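Kasbridge Bimanual Cloth Handling Set
Data card and software notes, release 5
December 2022

Summary

The Kasbridge Bimanual Cloth Handling Set is a collection of synchronised camera, joint-state and command recordings from a two-arm tabletop workcell, released together with the control and perception software used to produce it. The release contains 3048 episodes across six task families, all of which involve a deformable item handled alone or in contact with rigid objects. It is intended for research on imitation learning, bimanual coordination and the segmentation of objects that are partly covered by fabric.

This document describes the contents of the release, the organization of the files, the processing applied before publication and the known limitations. It replaces the notes distributed with release 4. Users who hold a local copy of release 4 should read the section on changes before merging the two.

Maintainers

The dataset is maintained by Decha Saengthong (recording software, time alignment, file format) and Nipon Paisan (perception, annotation, evaluation splits). Correspondence on licensing should be directed to the Kasbridge data office and not to the maintainers individually.

Contents of the release

Each episode is stored in its own directory and contains the following files:

overview.mp4 - video from the fixed workspace camera
joints.parquet - measured position and velocity for every joint of both arms
commands.parquet - commanded joint positions and gripper targets
events.json - operator marks, including grasp, release, regrasp and abort
meta.yaml - task family, operator code, software version and calibration reference
masks/ - per-object segmentation masks, where available

Masks are provided for the test split in full and for 1000 episodes of the training split. The remaining training episodes carry no masks. The field mask_status in meta.yaml takes the values full, none or withdrawn. A value of withdrawn indicates that masks existed in an earlier release and were removed after review.

Task families

fold - bring a flat cloth to a specified folded state
unfold - bring a crumpled cloth to an approximately flat state
wrap - enclose one or more rigid objects in a cloth
unwrap - expose rigid objects enclosed in a cloth
transfer - pass a cloth from one gripper to the other without contact with the table
sort - separate cloth items from rigid items placed together

The wrap and unwrap families share object sets and are frequently confused by users working from single frames. The task label in meta.yaml is authoritative. Inferring the family from the first or last frame of the video is not recommended.

Workspace

Both arms are mounted at the front of a white enclosure and reach back over a pale tabletop. The left and right designations used throughout the files are those of the overview camera. Joint zero positions are defined in calibration/zero.yaml and differ between the two arms; a mirrored policy must apply the sign table in the same file.

Occlusion is the principal difficulty for perception in the wrap and unwrap families. Rigid objects are often visible only as small regions between folds, and a gripper may cover part of what remains.

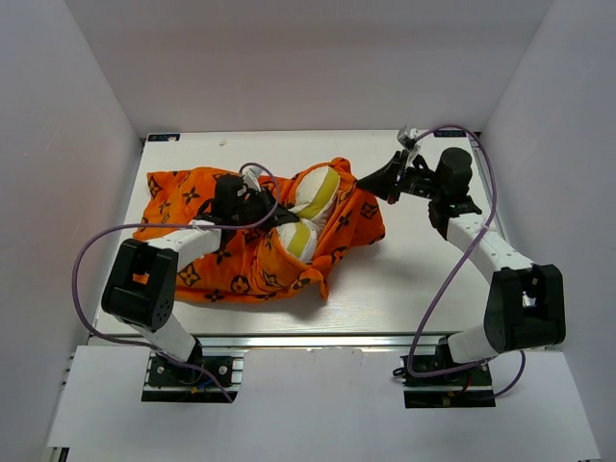

Figure 1. Overview camera, both arms at a patterned orange cloth gathered over two white objects with yellow bands. The left gripper is on the cloth; the right gripper is open above the table.

Annotators were instructed to label visible pixels only. No amodal masks are supplied. Where an object is divided by a fold into separate visible regions, all regions carry the same instance identifier. Printed patterns on a cloth are part of the cloth instance and are never labelled separately, whatever their contrast with the ground colour.

Cables attached to the arms are assigned to the class arm_cable and are excluded from the arm masks. This differs from release 4, in which cables and arm links shared a class. The change was made at the request of several users who reported that their arm masks, once projected from the kinematic model, could not be compared with the annotation.

Recording software

Recordings were made with Ramlow, the in-house control stack, whose source is included under src/ramlow. The stack consists of a command server for each arm, a supervisor process and a logging process. The supervisor enforces joint limits, velocity limits and a minimum distance between the two grippers. When the minimum distance is reached, both arms hold position and the event separation_hold is written to events.json.

Episodes containing a separation_hold are retained in the training split. They may be excluded by passing the option --drop-holds to the loader. The maintainers advise against removing them for work on coordination, as the recovery motions that follow are among the more informative portions of the data.

All streams are stamped by the logging process with a single monotonic clock. Video timestamps denote the moment a frame was received by the host and not the moment of exposure. The offset between the two was estimated per calibration session and is recorded in meta.yaml under camera_offset_ms. The loader applies this offset by default. Users who read the files directly must apply it themselves.

Perception pipeline

The baseline perception model, Pongsiri, is supplied with weights and a configuration file. It accepts single overview frames and returns instance masks for five classes: cloth, rigid_object, arm, gripper and arm_cable. It makes no use of joint state. A variant that takes projected arm geometry as an additional input channel is provided in src/pongsiri/experimental and should be considered unsupported.

Users should note the following behaviour of the baseline:

Cloth with a dense printed pattern is sometimes returned as more than one instance. The post-processing step merge_cloth corrects many of these cases but will also join two separate cloths that touch.

Pale rigid objects on the pale tabletop are detected less reliably than dark ones. Lowering the detection threshold recovers some of them at the cost of false detections where light reflects from the table surface.

Dark gripper fingers in contact with a shadowed fold may be labelled as cloth. Contact estimates should therefore not be derived from mask adjacency alone.

Installation and use

The software requires Python 3.8 or later. From the root of the repository:

python -m venv env
source env/bin/activate
pip install -r requirements.txt
python tools/verify_release.py --root /path/to/data

The verification tool compares the checksum of each file with manifest.txt and reports missing episodes. It does not modify any file. Once verification is complete, an episode may be replayed in the viewer:

python tools/view_episode.py --episode wrap/0006 --show-events

Replay on physical hardware is possible through tools/replay_arm.py but is disabled by default. Sites wishing to enable it must supply their own limits file. The limits distributed with this release apply to the Kasbridge workcell only and must not be used elsewhere without review.

Splits

The training, validation and test splits are defined by cloth item and not by episode. No cloth that appears in the test split appears in training. Rigid objects are shared between splits. A secondary test split, Viludthorpe, was recorded at a second workcell and is provided for evaluation of transfer between sites. Its camera placement differs slightly from that of the main set, and results on it should be reported separately.

Changes since release 4

Cable annotations moved to a separate class, as described above.

The events regrasp and release are now distinguished. In release 4 both were written as release, and a regrasp could be recovered only from the gripper command stream.

A fault in the November export, which truncated commands.parquet for long unwrap episodes, has been corrected. Users who received the November preview should discard it.

The option --resample now interpolates joint positions and holds gripper targets. Previously both were interpolated, producing gripper targets that no operator had issued.

Known limitations

All episodes were teleoperated. The distribution of motions reflects the habits of a small group of operators, and several of them favour the left arm for the initial grasp. Policies trained on the set may inherit this preference.

The enclosure provides a plain background and even lighting. Performance measured here should not be taken as an indication of performance in a household or industrial setting.

No force or tactile measurements are included. Motor current was logged for part of the collection but was found to be inconsistently scaled between the two arms and has been withheld. It may appear in a later release if the scaling can be recovered from the calibration records.

Licence

The data and masks are available for non-commercial research under the Kasbridge Research Data Licence. The software is licensed separately; see LICENCE-SOFTWARE.txt. Redistribution of modified masks is permitted provided that mask_status is updated and the modification is documented in meta.yaml.

Reporting errors

Errors in labels, timestamps or documentation should be reported through the issue tracker, quoting the episode path and the release number. Reports concerning masks should include the frame index and the instance identifier.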